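3. Setting, recruitment and follow-up

3.1 Where the work was done

Two towns, Dasandale and Cadetley, same county, same health plan mix, one hospital between them. Dasandale has the hospital. Cadetley has a bus that goes to the hospital, twice in the morning and once after lunch. That matters more than we expected going in and we come back to it in 3.5.

The quit-smoking desk is a walk-in service. No referral, no appointment, no proof of insurance at first contact. A person comes in, talks to a counselor, leaves with a starter supply of nicotine patches or gum if there is no medical reason against it, and gets a call the next week. Eleven desks took part over the whole period: 11 opened, 11 still running at the end, though two changed building. Desks were in clinics, a county benefits office, a branch library and the hospital lobby. The lobby desk was busiest by far and we report it separately where it pulls the averages.

Staffing was uneven. Most desks had one counselor and a part-time clerk. The benefits office desk had a counselor only, who also did her own data entry, usually after 5 p.m. Missing items at that site are mostly from the last page of the intake form and we treat them as missing at random. Probably generous.

3.2 Who could take part

Adults, daily smokers, any amount. We did not set a minimum of cigarettes per day, unlike the earlier county survey, and this makes direct comparison with that survey hard. People who only vaped were offered the service but not the study. People who did both were in. Pregnancy was not an exclusion for counseling but patches went through the person's own doctor, so the "first supply same day" measure doesn't apply to them and they are left out of Table 2.

Language: intake in English or Spanish. A phone interpreter was available for others, used rarely, and those intakes ran long. Consent was read aloud at every desk, whether or not the person asked for it. One desk stopped doing this for some weeks in May; the affected records were re-consented by phone or dropped.

3.3 Sampling

The county held a list of past callers to its quit line. We drew 1,000 numbers from it and worked through them in random order, up to three tries each at different times of day, one of the tries always after 6 p.m. Of these, 700 were reached by a live person. The remainder were disconnected, went to voicemail every time, or rang out. No messages were left on the first two tries. On the third we left the desk number and opening hours only, no mention of smoking, in case somebody else in the household picked it up.

Being reached is not the same as being interested. Callers followed a short script: are you still smoking, do you want to stop, would you come to a desk near you. Anyone saying no to the second question was thanked and that was the end of the call. We did not argue. An earlier draft of the script had a second push in it ("many people feel unsure at first") and the callers hated it, so out it went before the start.

From the people reached, 125 came to a desk, met the criteria and agreed to take part. That is the analysis group for everything in section 4 unless stated. Walk-ins who had never been on the quit line list were served in the same way but are not counted here. There were a lot of them. A separate report is planned.

3.4 Materials at the desk

All desks worked from the same binder: intake form, dosing chart, the side effect sheet, a one-page list of what to say when a person has smoked again and is embarrased about it. The last page was the most photocopied thing in the study. Patches and gum came in plain boxes with the dose printed large on the lid. Lozenges were dropped early, supply trouble, and the nine records with lozenges are analyzed under gum.

Small items (spare labels, pens, appointment cards) were ordered by each site from its own office budget, and the furniture differed from site to site as well. We did not standardize it and have no reason to think it bears on the results. Product itself was kept locked, under the rules of the host building, and counted weekly against the log by the counselor plus one other person. Counts that didn't match were rechecked the same day. Most mismatches were a box handed out and logged the next morning.

Counselor training was two half days plus one observed session. Folasade Onuoha led all of the training and scored the observed sessions with a checklist (Appendix B). Scores were shared with the counselor right after and were not used to select desks. Three counselors joined late and had their training by video, and their observed session took place in person in the second week. Not ideal but the alternative was a closed desk.

Figure 2. Drawer organizer, yellow with clear drawers. 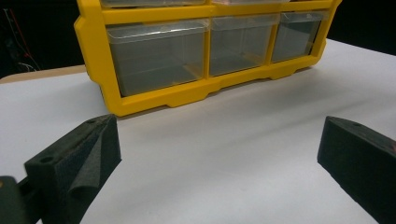 3.5 Follow-up

Calls at one week, one month, three months and six months after the first visit. Same caller where possible. The caller was never the person's own counselor, a rule we set because people tend to tell a counselor what she would like to hear. Calls took under ten minutes. Text messages were offered as a fallback at three months after it became plain that the younger participants would not pick up for an unknown number, ever.

All contact dates were kept in Hunetti, the scheduling system already used by the county clinics. It did the job. It has no field for "do not call before noon" and these requests were typed in the notes box, where callers sometimes missed them. Two complaints, both on this point. We also found that Hunetti moves a call to the next working day when it lands on a holiday but does not move the ones after it, so the gap between month one and month three is short by a day or two for a few people. Ignored in the analysis.

Travel. Participants in Cadetley who needed a second supply were at first told to collect it from the hospital lobby desk. Bad idea. The last bus back leaves before the desk's afternoon session ends, and people either waited for a lift or didn't come. From the second month on, second supplies were sent to the Cadetley clinic and picked up there. We mark the change in the data with a before/after flag and run the main model with and without it (4.3).

3.6 Measures

Main outcome: no smoking at all, not even a puff, in the seven days before the six-month call. Self report, then a breath test for carbon monoxide for anyone who said yes and was willing to come in. People who said yes and did not come in are counted as smoking. So are people we could not reach. This is the strict rule and it makes every number look worse; the looser rule is in Appendix C for anyone who wants it.

Secondary outcomes were longest stretch without a cigarette, cigarettes per day at each call among those still smoking, and days of patch or gum used. The last one is weak. People do not remember. We asked for the box count left at home as a check and got an answer from fewer than we had hoped.

Stress and low mood were scored with the Ajayi short form, five items, given at intake and at three months. The form has been used in clinic waiting rooms before but not by phone as far as we know, and item 4 ("I put things off that I used to enjoy") got a lot of "what do you mean by that". Callers were told to repeat the item word for word and then move on. We report the total with and without item 4. A score in the top band led to a same-day call from a nurse, whatever else was happening in the study, and the person was asked again at the next call if they had been seen.

Cost was taken from the desk side only: staff hours, product, phone time, rent where rent was charged. Participants' own costs (bus, time off work) were asked about but answers were patchy and are given as comments, not totals.

3.7 Analysis plan

Logistic model for the main outcome, desk as a random effect, adjusted for age, sex, cigarettes per day at intake, time to first cigarette after waking, and town. Lobby desk in and out. Age was entered as a straight line after a look at the plots; nothing gained from anything fancier. Missing baseline items filled by multiple imputation. Outcomes never imputed, see above. No correction for multiple secondary outcomes, so read those as leads only.

The plan was written before the six-month calls were finished but after the one-week data had been seen by the two of us doing the cleaning. We say so here becuase the registry entry gives an earlier date, which is for the first version, with a different main outcome (three months). The switch to six months came at the request of the county, who pay for the desks and wanted to know about the longer term. Three-month results under the original plan are in Appendix D, same model, same covariates.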